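4. Setting up the stage monitors

Read section 3 first if the Standis mixer has not yet been connected to the main speakers. The steps below assume the main speakers are working and that the singer's microphone is plugged into channel 1.

4.1 Placing the wedges

1. Put one wedge in front of each singer, with the angled face pointing up towards the head.

2. Leave 130 cm between the wedge and the foot of the microphone stand. Closer than this and the sound passes under the singer's chin.

3. Check the pattern of the microphone. For a cardioid model, place the wedge directly behind the microphone. For a supercardioid model, move it off to one side, as these pick up a little from the rear.

4. Run the speaker cables along the front of the stage and tape them down at every crossing point.

CAUTION: Turn the amplifier off before connecting or removing a speaker cable. Do not use guitar leads as speaker cables.

4.2 Setting the monitor level

1. Turn all AUX 1 knobs fully down. Turn the AUX 1 master to the centre mark.

2. Check that AUX 1 is set to PRE. On POST, every move of the main fader will also change what the singer hears.

3. Ask the singer to sing at full performance level. Speaking into the microphone is not enough.

4. Raise AUX 1 on channel 1 slowly until the singer can hear the voice clearly over the band.

5. Add keyboard or guitar only if asked. Drums rarely need to go into the wedges on a small stage.

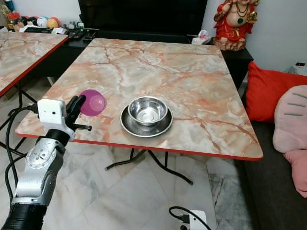

Ruxandra Pop wrote in after the last edition to say that step 5 did not suit her group at Gundbridge, where the drummer plays with brushes and the singers lose the beat without some snare in the wedge. She sends it at a low level on AUX 1 and leaves the kick drum out.

This works well for quiet acts. Use the low-cut switch on the snare channel if you do the same.

4.3 Removing feedback

1. With the microphone open and nobody singing, raise the AUX 1 master until a ringing note starts, then back off slightly.

2. On the Patwary graphic equaliser, lower the slider nearest to that note by 3 dB. A low howl is often near 280 Hz. A harder, nasal ring may be nearer 1725 Hz – use the closest slider.

3. Repeat for the next note that rings. Stop after four sliders. Further cuts make the voice dull.

Note: Cupping a hand round the microphone head changes its pattern and can bring feedback back at once. Mention this to singers at the soundcheck.

4.4 Saving the settings

Hold STORE until the light flashes, then choose an empty memory from 1 to 60. The graphic equaliser is not stored – write its slider positions on the card inside the Fasham rack lid.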